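Clubs > Robotics > Mandow Workshop > Checklists

Home Teams Schedule Shop Rules Contact

Cloth Folding Station: Pre-Run Safety Checklist
Team Undus, checked 2nd October
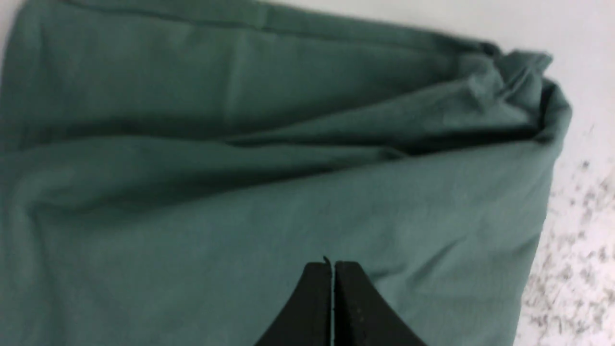 Fill this in before the arm is powered and leave it on the clipboard at the station. Mark each line OK, FIX or N/A. A FIX on lines 1 to 4 means the arm stays off.

1. Emergency stop pressed and reset, arm drops out each time. OK
Comment: Tested 2 times. The button is stiff but it works.

2. Arm base clamps tight. OK

3. Cables clear of the joints through the full swing. FIX, then OK
Comment: Wrist cable was catching at full left rotation. Re-tied with more slack and run again at low speed.

4. Floor tape in place, nobody inside it while the arm is live. OK
Comment: Stools go behind the tape too. One was over the line at the start.

5. Gripper fingers: cracks, loose screws, fibers. OK with comment
Comment: Light scuffing on the black fingers, no cracks found. Check the tips for stray thread after every cloth run and pick it off with the power off — never by hand between moves.

6. Closing force set to the cloth profile. OK
Comment: Setting is 15. Do not use the block-stacking profile on fabric.

7. Table clear of tools, cups and phones. OK
Comment: Only the cloth being folded stays on the table.

8. Cloth free of pins, buttons and zippers. OK
Comment: The teal piece is fine to use. Bunched ends should be opened out by a student before a new trial starts, with the arm parked.

9. Run log started. OK
Comment: Log picks up at trial 577. The last sheet skipped a line, so write the number in before pressing start.

10. Safety glasses on everyone at the station. OK

Open items
Spare e-stop cover still on order. Battery cabinet key goes back to room 103 after practice. Line 3 to be looked at again before the Movurlow meet.

Related
Oda Arm: Start-Up and Shutdown Steps
Battery Charging Rules
Movurlow Meet Packing List
Soldering Bench Checklist, October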